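Folding laundry

Folding laundry is the household task of turning clean, dry fabric into flat, compact shapes that can be stacked, shelved or packed away. It usually follows washing and drying and comes before putting away. Almost every kind of cloth in a home gets folded at some point, from dish towels to bedsheets, and the variety of ways to do it is wonderful!

Basic method

Most folding starts with spreading. The cloth is laid on a bed, table or counter, the corners are found, and the creases are smoothed outward from the middle with the palms. The first fold brings two corners to meet the opposite two. A second fold, at a right angle to the first, gives a quarter-size rectangle, and many people stop there. Others go on to thirds, a favorite for bath towels, as it hides the loose edges inside.

Thin fabrics

Lightweight cloth is the real test of a folder's patience (and a real pleasure once it goes right). It wrinkles at a touch, slides over itself and tucks its own corners out of sight. Mei-kuen Kuo, in her handbook The Chisholm Linen Book, recommends lifting a thin cloth by two neighboring corners, giving it one good shake and lowering it from the far edge toward the near one. Gwilym Harries prefers to work on the table throughout, drawing out one corner at a time.

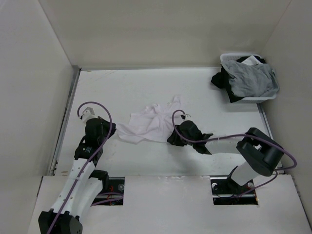

Reading time: 2 min

A thin white cloth with a faint pink-lavender tone, still rumpled, with creases running out from its middle and a small bunched fold along its upper edge. In a cloth this uneven, the tapered flaps are the best places to begin: pull each one gently outward and the creases between them start to flatten.

Storage

Folded pieces may be stacked flat or stood on edge in a drawer, a style known in some households as filing. Standing pieces are easy to see and pull out singly, while flat stacks suit deep shelves and heavy towels.

See also: Ironing, Linen closet, Napkin folding

Last edited 2021-03-17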